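Hilo sobre tipografía, que hace tiempo que no hago uno. Va de las letras de cabecera de las series web, y en concreto de una que me ha tocado rehacer: la de Sater, la serie de animación corta que produce Plelholm. 29 de agosto de 2022.

Para quien no la conozca: capítulos de dos minutos, un faro, un cangrejo que lo administra y una gaviota que le debe dinero. El título sale cuatro segundos al principio y otros cuatro al final. Esa es toda la tipografía que ve el público, más los créditos.

El rótulo original estaba hecho con Duggan, una fuente de cómic de trazo gordo, todo en mayúsculas, con las terminaciones un poco mordidas. Tiene dos pesos, Regular y Bold. La cabecera usaba la Bold con un contorno añadido a mano.

Primer problema: la licencia. La Duggan que circula por las webs de descargas es gratuita para uso personal. Una serie con anuncios y camisetas no es uso personal, por pequeña que sea. La productora tenía el archivo descargado desde el primer capítulo y no había vuelto a mirar el texto que venía dentro del zip.

Consejo práctico: abrid el txt del zip. Suele tener diez líneas. Si pone "personal use only" y vais a cobrar por lo que hacéis, hay que escribir al autor o comprar la versión comercial en su web.

Segundo problema: los acentos. La versión gratuita no traía eñe ni vocales acentuadas. En la cabecera daba igual, porque Sater no lleva nada. En los créditos sí se notaba: las tildes estaban puestas con un guion girado y la eñe era una N con una virgulilla de otra fuente.

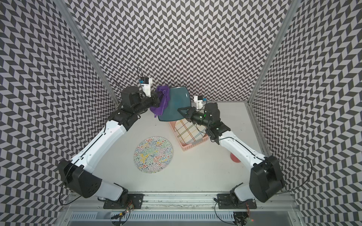

Dos brazos, un paño morado y un plato.

Tercer problema, el tamaño. Un contorno grueso sobre una fuente ya gruesa se come los huecos. La A y la R se cerraban en cuanto el vídeo se veía en el móvil. A pantalla completa en un ordenador estaba bien, pero casi todo el público de la serie la ve en vertical y con el teléfono lejos.

Opciones que puse sobre la mesa. Una: comprar la licencia comercial de Duggan y seguir igual. Dos: cambiar a otra fuente de cómic con juego completo de caracteres. Tres: dibujar las cinco letras del título desde cero y usar una fuente normal para el resto.

Se eligió la tercera. Cinco letras se dibujan en una semana y quedan como logo propio. Tardé 7 días, contando las correcciones. La S la repetí más que ninguna, porque la curva de abajo pesaba demasiado y el título parecía inclinarse hacia la izquierda.

Para los créditos usamos Willgate, que es una rotulada a pincel bastante sobria, con minúsculas de verdad y todos los signos del español, incluidos los de apertura. Si buscáis fuente para subtítulos o bocadillos, comprobad siempre ¿ y ¡ antes de enamoraros de la muestra en inglés.

Otra cosa que conviene mirar en una fuente de cómic: si la mayúscula y la minúscula son dibujos distintos de la misma letra. Muchas lo hacen así para que dos letras seguidas no salgan idénticas. Se alternan escribiendo una en caja alta y otra en caja baja. En una palabra con doble L o doble R se agradece mucho. 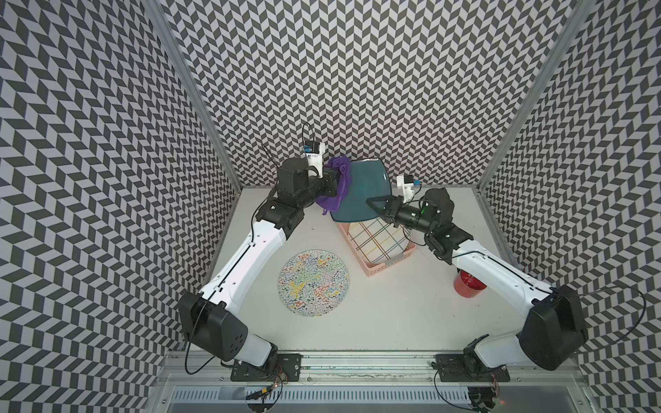 El plato y el paño, otra vez.

Sigo con el trabajo pesado, que fue cambiar las tarjetas. Había 14 capítulos publicados con los créditos antiguos. Los vídeos ya subidos no se tocan, pero las miniaturas sí, y todas llevaban el título viejo. Las rehíce de una en una, porque el fondo cambia en cada capítulo y el contorno nuevo no funciona igual sobre el cielo que sobre el faro de noche.

Al final el contorno nuevo es más fino y va por fuera de la letra. En casi todos los programas se puede elegir si el trazo va centrado, hacia dentro o por fuera. Centrado es lo que viene por defecto y es lo que adelgaza los huecos. Si vuestro título se emborrona en pequeño, probad eso antes de cambiar de fuente.

Me han preguntado por los números. El canal tenía 2.000 suscriptores cuando empecé y ahora tiene 2.665. No creo que el título tenga nada que ver, ha coincidido con los capítulos de la mudanza de la gaviota, que han gustado bastante.

También me preguntan si se puede descargar el título como fuente. No, porque son cinco letras y no hay alfabeto detrás. Plelholm ha hablado de hacerlo completo para el especial de diciembre, pero no hay nada firmado. Si sale, pondré aquí la licencia en el primer mensaje, con lo que se puede y lo que no se puede hacer.

Si tenéis una serie, un webcómic o un canal con rótulo propio y dudas de licencia, dejad el nombre de la fuente en respuestas y lo voy mirando esta semana. Solo nombre y dónde la bajasteis, el zip no hace falta.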